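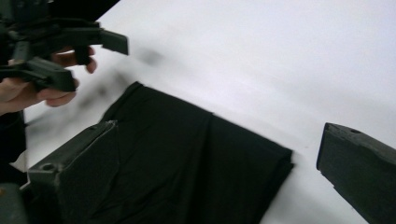
Janelle Dumlao wrote in to say that flat jaws are hopeless on cloth and I should quit while I'm ahead. Hers slid right off a dish towel every time until she roughed up the faces. Fair point, Janelle, and I've tried it your way since (more on that in a minute)!

I've been comparing hand-held grippers for laundry-type jobs since March, and black cloth on a white tabletop is my favorite test piece. You see every edge, every crease, and you know right away if you've only got the top layer. So, a few tips from my workshop table.

Fold the cloth into a bundle before you start and leave one corner bunched up a little. The Povel fingers love a corner like that. On a flat edge they just push the fabric along, and then you're chasing it across the table like a cat with a sock.

Come in slower than you think you need to. I was whipping the thing around at first and my grabs were all over the place, plus the camera view turned to mush.

Check the screws in your fingers every couple of sessions. Mine work loose, and a finger that wiggles will make a good gripper look terrible. I blamed the Oremitz for a whole evening over one screw.

Now, Janelle's trick. I glued a bit of old fabric on the inner faces of the Rarari set and ran the same fold 381 times with it and 381 times bare. The covered pair dropped the cloth 3 times. The bare pair, well, I stopped being polite about it. Use thin glue, and let it sit overnight.

Brian Shirima asked if wider fingers would help with towels. Maybe for thick ones, but I've only tried 2 widths so far and the narrow pair was easier to slip under a fold. I'll try the Cao ones next, once I find where I put the adapter plate.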